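Two-arm cell taking over patch cable work: what happens to the bench technicians?
4 min read

Our site builds and tests small network racks before they ship. Since August we have had a cell with two robot arms running beside the manual benches. It handles patch cables: pick up the plug, pass it from one gripper to the other, insert it in the switch. The cell software is Cumora and the integrator is Varnus.

I supervise the day shift. Management has asked me for a revised job description for the bench technicians and I do not know what to put in it. Cable insertion was the largest single task on the old sheet. The technicians now load cables, clear faults and do the final check. Two of them say the work is worse because they are waiting on a machine. The others have not complained, but I have not asked them properly either.

Has anyone rewritten roles after a change like this? I am mostly interested in grading (should fault clearing count as a higher skill?), and in how you divide the time between the cell and the manual benches.

Posted by rackside_day

vondurwood_tech

We went through this at Vondurwood with a similar cell. Some points from our side.

Log the interventions before you write anything. We recorded every stop for one month, with the cause and the time taken to clear it. There were 136 stops over 3665 insertions. Most were cable presentation faults: the plug was held at a slight angle, or the latch was facing the wrong way after the transfer. Very few were faults in the arms themselves. The skill needed was therefore knowledge of cables and connectors, which the technicians already had, plus a safe procedure for entering the cell and restarting it.

The handover is the step to watch.

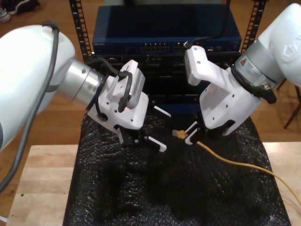
If the receiving gripper closes on the cable behind the plug, the plug can rotate during insertion and the port contacts may be damaged. Our technicians learned to recognise this early and pause the cycle. That judgement was not in any training material from the supplier. We wrote it down with them and it became part of the grade.

On grading, we created one additional level, "cell technician", open to anyone on the benches who completed the restart and recovery training. Pay went up with the level. Before that, people were clearing faults on the old grade and there was a justified grievance about it.

On time, do not leave one person at the cell for a full shift. We rotate every 80 minutes. Attention falls off when the machine is running well, and the final check suffers first. The remaining hours are spent on manual racks, mainly short cables and crowded ports that the cell does not handle. This also keeps manual speed up for the days when the cell is down.

One thing we got wrong: the output target was raised in the first week, before the stop rate had settled. The technicians were then blamed for a shortfall which came from the cable supply. Ask for the target to be held until you have a full month of data.

ouali_bench

Bench technician here, at Ouali, not a supervisor. The waiting is a real complaint and I would not dismiss it. On manual work you set your own pace. At the cell you stand there until a light changes, then you have to be quick. It is tiring in a different way.

What helped us was being allowed to do label printing and test reports at a desk next to the cell. Also my wrists are better than they were, so I would not go back to plugging in cables all day. Ask your other technicians directly, one at a time. People don't say much in a group when they think jobs are going.

portcount

Just make sure the job description says who is allowed to reset the safety stop. Ours didn't and the Saturday shift had no one authorised, so the cell sat idle until the next working day. Can't help with the grading, ours is set by head office.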